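Butgate repair bench runs short of small screwdrivers
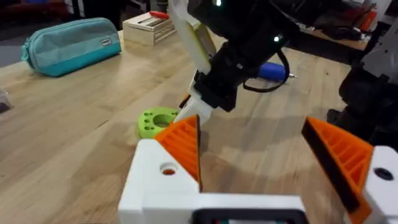
By Judivis Newsroom | December 2018 | Print | E-mail

Filed under: Community & Making

The Butgate repair bench is appealing for small hand tools, its own having wandered off at a rate that would embarrass a lost property office. The bench began November with 27 little screwdrivers. It now has 19, and one of those has been used to stir paint.

The table, in the back room of the old Venance shop, is open to anyone with a dead radio or a wobbly lamp. Visitors are asked to put tools back on the rack when they finish. Most put them down on the table, go home and sleep soundly.

A notice went up last month asking people to check their pockets. It brought in 5 pencils, a teaspoon and a bicycle bell - all gratefully received, none much use on a toaster.

The Zakharchenko hardware shop has offered a discount on replacements and will take donated tools over the counter during opening hours. Anything with a handle and a sound tip is welcome. Rust is negotiable.

The bench mended 800 items this year, mostly kettles. It closes for Christmas and reopens in the new year, with the tools, it is hoped, on a piece of string.

Shares: 19 | Comments: 5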